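Durnon Household Notes: the old computer under the desk

Sooner or later every home has a desktop tower that sounds like a hairdryer and is used mainly as a footrest. Before you pay anyone to look at it, or push it further under the desk, give it an evening. You need a crosshead screwdriver, a soft brush, a saucer for the screws and a table you don't have to eat off until tomorrow.

Shut it down, switch off at the wall and pull out every lead. Then hold the power button in for 10 seconds. It feels daft, but it drains what's left in the works. Touch bare metal on the case before you touch anything green. 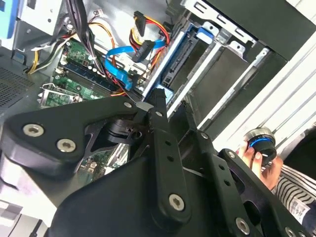

Words: Imiden

Side panel off, the first thing you meet is the cables. Resist the urge to tidy them by pulling. Move the bundle gently aside and brush the dust towards you, working from the top down. Hold fan blades still with a finger while you do it. My own tower gave up enough fluff to knit a second cat.

Memory sticks come out by pressing the latches at the ends of the slot. Lift straight up, hold them by the edges and lay them on paper, never on the carpet. Going back in, the notch only fits one way round, and they want a firmer push than seems polite. If yours has 2, note which slots they came from. I didn't, and spent what was left of the evening listening to beeps.

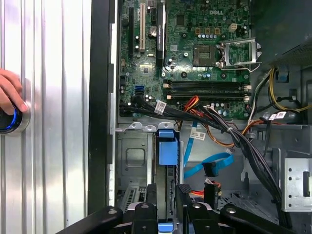 Leave the processor alone unless you have a proper reason and some fresh thermal paste. The pins and contacts down there are tiny, and you will not bend one back with eyebrow tweezers, whatever you read at 2 in the morning.

Plugs go back last, each pushed home until it stops. Screws from the saucer go back too, ideally all of them.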